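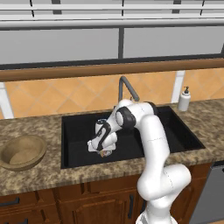 Who does the work at home – talk notes

Dilbridge community hall, 24th February. Slot is 11 minutes plus questions. DON'T run over like last time.

Open

Thank the hall, thank Ajith Poojary for the invite. Skip the bio, it's in the program.

Start with the Ramasamy family story. Grandmother, two sons, one daughter-in-law, everybody under one roof. Ask the room: who gets up when the guest's cup is empty? Wait. Let them laugh. Then ask who taught them that.

Main point, say it early – respect inside a house shows up in small things. Who sits down first, who eats last, who gets interrupted. People talk about values on television every night and the same people don't know where the dish soap is kept.

The sermon problem

Religious speakers mostly address men as husbands and women as mothers. Fine, but what about brothers? Sons still at school? Heard one good sermon on this in October, the preacher spoke to boys of 16 directly. Told them to carry their own plate. Half the back row looked at the floor.

(dont name the preacher, he asked me not to)

Quote the line about serving your own household. Read it slowly. Put the card in jacket pocket, left side.

The survey

Paneo neighborhood, we sent out 2000 forms. Not a scientific sample, say so before someone else does. What came up in the written answers:

– women describing their paid job as "helping out"
– men saying they'd do more but get told they do it wrong
– older women defending the old way, strongly. Be fair to them. They ran entire households and got no thanks, of course they don't want to hear it was a mistake

Read 2 answers aloud, the blue sheet. Not the long one about the wedding.

Television

Short. The Tosska soap where the father shouts for tea and it arrives. Kids see that for years. I don't want it banned, I want someone in the writing room to ask why he can't get up. If a journalist is in the room they will pick this bit, so say "not banned" twice.

Likely questions

"Isn't this a Western idea?" – No. Grandfather story, he swept the yard every morning and nobody thought less of him.

"What about men who work nights?" – Fair point, agree with it. It's about asking, keeping a tally makes everyone miserable.

"Should imams and priests be trained in this?" – Yes, and marriage counselors. Mention the evening course but check teh start time with Ajith first.

Close

Back to the empty cup. Ask them to try one week of getting up first. Sit down. Leave the forms by the door, pens are in the green bag.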